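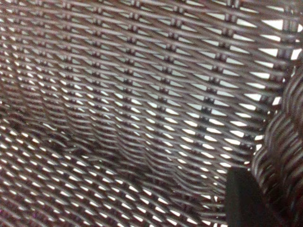

**What should a small workshop compare first when choosing a gripper?**

The parts it handles most often, and how much they vary from one to the next. Payload and stroke come after that, and price is best discussed once a gripper has been tried on those parts.

# Report on the Visit to the Gudbridge Handling Laboratory, Eston

The Eston Manufacturing Association visited the Gudbridge Handling Laboratory in October at the invitation of its training office. The party numbered 13, most of them from firms with fewer than 30 employees. Arrival was at 9 a.m., and the morning was given over to a talk on end-of-arm tooling and a walk through the test hall.

## Grippers on trial

The laboratory had set up 2 identical arms so that tools could be compared under the same program. One carried a parallel gripper supplied by Meléndez, with flat, hard fingers. The other carried a Kutico gripper with soft pads and a lower closing force. Laboratory staff changed the tools over at midday so that each was also tried on the other arm.

Woven goods drew the most discussion. Synthetic rattan gives a finger very little flat area to press against, and an open weave can flex when it is squeezed. A braided rim is thicker and easier to hold, but its ridges mean that a hard finger may touch only at a few points. In the trials we watched, the Meléndez fingers held the rim firmly when they closed square to it and slipped when the approach was a few degrees off. The Kutico pads were more forgiving of angle. They were also slower to release, and on two occasions a strand caught at the edge of a pad.

Rigid plastic trays and cardboard cartons produced no clear difference between the two. Several members remarked that they would have bought either one on the strength of those tests alone.

## Wrist cameras

A shorter session dealt with cameras mounted at the wrist. Close to an open weave, strong light from behind makes the gaps very bright and the strands dark, and the laboratory's software had trouble deciding where the panel ended and the rim began. Staff repeated the test with the rear lamps off and a diffuse light beside the camera. Edge detection improved, although the working distance had to be set again before the arm could continue.

The laboratory recommends fixing the lighting before any comparison of cameras is made – advice that applied to at least one member firm present.

## Controllers and costs

The afternoon covered controllers. Both grippers can be driven from the arm's own controller, but force settings are entered differently, and a program written for one cannot be moved to the other without changes. The changeover at midday took 27 minutes, most of it spent on settings. Members asked for written prices, which the laboratory does not issue. Inquiries should go to the suppliers.

Firms wishing to send sample parts for testing may do so through the association office. Parts should be labeled with the firm's name and packed so that they can be returned in the same box.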